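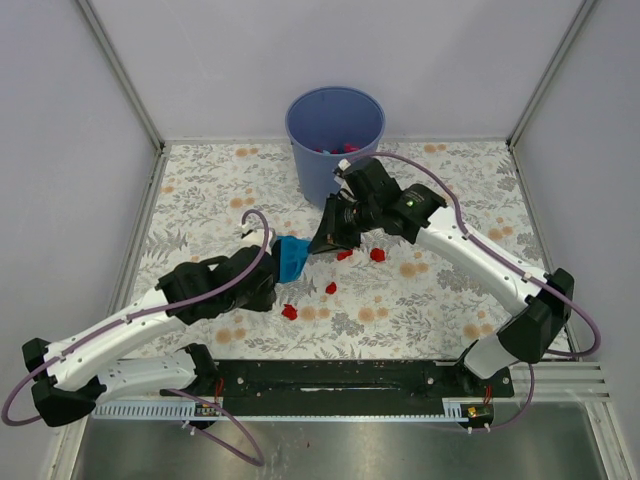

1/ Can a machine do the tidying yet? A thread, for everyone who has asked me this since I stopped writing about dishwashers.

2/ Short answer: a bit of it, slowly, on a nice mat.

3/ The job under discussion is bits on the floor, bin at the back. Two arms, one tall bin, some small crumpled red things still waiting their turn. Any four-year-old can do this and most will refuse. The arms have never refused, so that's one point to them.

4/ I do like the mat. Grey leaves, peachy orange blossoms, very much a guest bedroom in a seaside B&B. It's also a decent test. A patterned floor is much harder to read than a plain one, and I have personally tried to pick a printed flower off a tablecloth.

5/ People think the clever part is the grabbing. Grabbing a solid block was cracked ages ago. Crumpled stuff is the pest, as it never crumples the same way twice and has no obvious place to hold it. Anyone who has chased a sock round the back of a tumble dryer will understand.

6/ Then there's having two hands. You and I don't think about it. We pick something up with the left, pass it to the right, and scratch an ear in between. Two arms meeting over one blue object have to agree on who's got it, and when the other one may let go. I know married couples who can't carry a sofa on those terms.

7/ I keep a notebook for this sort of thing (yes, I'm great company). Over the summer I timed myself clearing the living room floor every evening. 1,116 items, mostly not mine. My average was dreadful but I did it while on the phone to the gas people.

8/ A friend in the trade runs a similar set-up at a small firm called Plunance and let me sit in for an afternoon. Out of 84 goes at picking up a scrap of cloth, 851 seconds were spent by one arm thinking about it. I have had managers like that.

9/ To be fair to the thing, it did get better after lunch. I got worse after lunch.

10/ Shop floors are a different story. At the Avard warehouse outside Flitevton they've had arms putting the same carton on the same pallet for years, and it works a treat. Same box, same height, same spot. Your kitchen will never be that considerate.

11/ So what's the gap? Mostly variety. A house changes its mind every ten minutes. The bin moves. Someone puts a mug in it. The cat gets in it. A factory employs people specifically to stop that happening.

12/ Also the hoses and wires. I've yet to see one of these rigs that didn't trail a good length of something. I'd be over it by Tuesday – and then who picks me up?

13/ Several people have asked what I'd pay. If it did floors, bins and the awkward bit under the radiator, without supervision, I'd go to £1,956 and tell my sister it was less. For floors only, I'll carry on bending down.

14/ And no, it can't do stairs. Someone always asks about stairs.

15/ Next one in November, on folding towels. I've asked to bring my own towels, having grown suspicious of how flat everyone else's are.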